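Uresholm parcel depot switches to new sorting schedule

The Uresholm depot began running on a revised sorting schedule on 17th February, operator Nepia said. The evening cutoff for outgoing parcels moves from 6:30 p.m. to 5:45 p.m. Morning collection times stay the same.
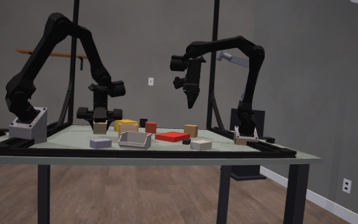
Small boxes, blocks and an open bin on a tabletop. Computer rendering.

The depot handles nearly 1,289 parcels on a weekday, of which 293 are classed as small format. Items under 32 ounces will now be grouped by postal route before loading. Under the old schedule they were grouped by size at the Cekska transfer point, which added one handling step.

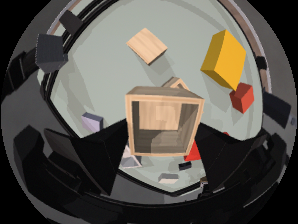
Rates are unchanged. Senders with a business account must update their pickup window by the end of February, operations manager Mattes Frerichs said. Accounts that are not updated will be moved to the 4 p.m. pickup.

The counter on the Tovov side of the building remains open until 7 p.m. for parcels already paid for online.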